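Subject: Re: [skurent-users] pre-grasp pose drifts toward the corner on flat objects
List: skurent-users
Sent: August, 4:10 pm

Thanks for the logs. I ran the same task here in sim on the current Skurent branch with the Misby perception node, nothing patched, and saved a render from the gripper view and one from the robot's own view.

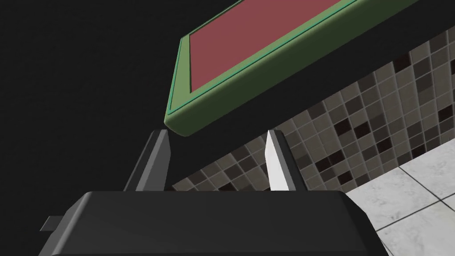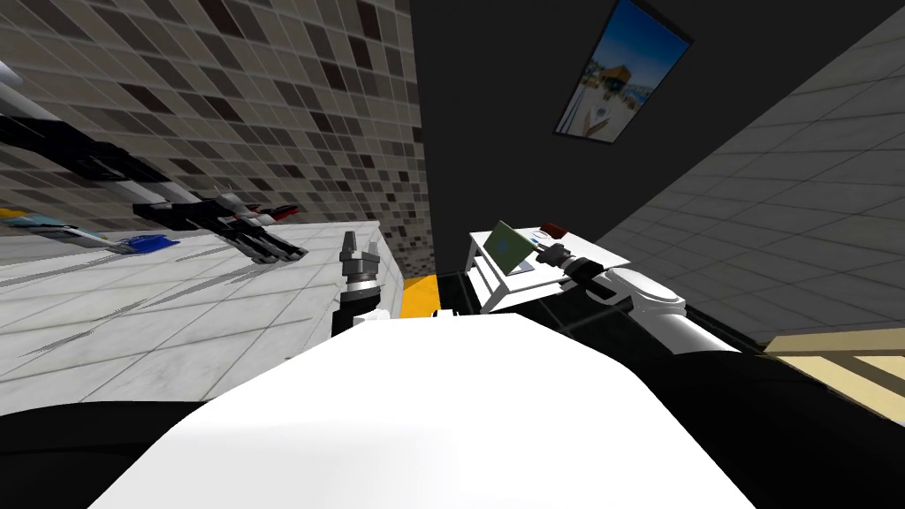
The pose drift comes from how the planner picks its approach axis when the fitted box runs out of view. Misby fits a box to whatever part of the mask it has, then passes the centroid of that box along as if it were the centroid of the object. In the gripper view the green and red object runs out through the top, so the only corner the fit can trust is the rounded one near the left finger, and the centroid gets pulled down toward it. The planner then aims at a point that is too close to the edge. The wider view has the whole green item on the white table and the fit from there is fine, but by default the wide estimate is dropped once the gripper estimate passes the confidence threshold.

You wrote:

> We see the same thing on flat items with the Takagi controller.
> The target moves toward one corner during the last part of the
> approach and the arm follows it. I lowered the controller gain
> from 70 to 60 and it made the motion smoother, but the end pose
> is the same. Is this a calibration problem on our side?

I don't think it is calibration. If it were, the offset would keep the same direction in the camera frame when you rotate the object, and in your logs it follows the visible corner. The gain won't help either. The controller is tracking the target it is given, and the target is wrong.

Two things to try:

1. Set clip_policy to hold_last in the Misby config. When the mask touches the image border, the node keeps the last unclipped box and stops refitting. The hold expires after 600 ms by default, so raise that if your final approach is slow.

2. In the planner config, set fuse_wide to true. It costs 8 ms per cycle on my machine.

I would start with the first one on its own. With both on it is harder to tell from the log which estimate the planner used, as the source field only records the last writer. I have a change for that in the Wendia log viewer which colours the two sources separately, but it isn't merged yet.

If the target still moves with hold_last set, please send the mask topic as well as the pose topic. The last set only had poses.

--
To unsubscribe, send a blank message with "unsubscribe" in the subject line.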